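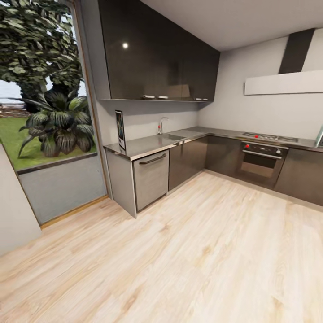 Hevent harbour rod, tested from the quay at Ziswood

The Hevent is a two-piece spinning rod sold for mackerel and other light sea work. It weighs 184 g and comes with a cloth bag and no reel. I paired mine with a Zatach reel already loaded with braid, and used it through May, mostly on the evening tide.

Casting is good with small metal lures. With a full string of feathers the tip folds too early and distance drops. Bites register clearly, and there is enough strength lower down to lift two mackerel up a high wall, though three at once is asking for a landing net.

The joint worked loose twice in the first week. A rub of candle wax cured it. The rings are small, and weed collects in the top one. After 60 hours of salt water the reel seat shows light pitting on the locking nut, despite a rinse each time.

A seal worked the same stretch on most evenings and took one fish off the hooks. The rod bent to the handle before the line parted and suffered no damage.

Mokgethi sells a stiffer rod at a similar price, better suited to feathers. For single lures I prefer the Hevent.

Rating: 4 out of 5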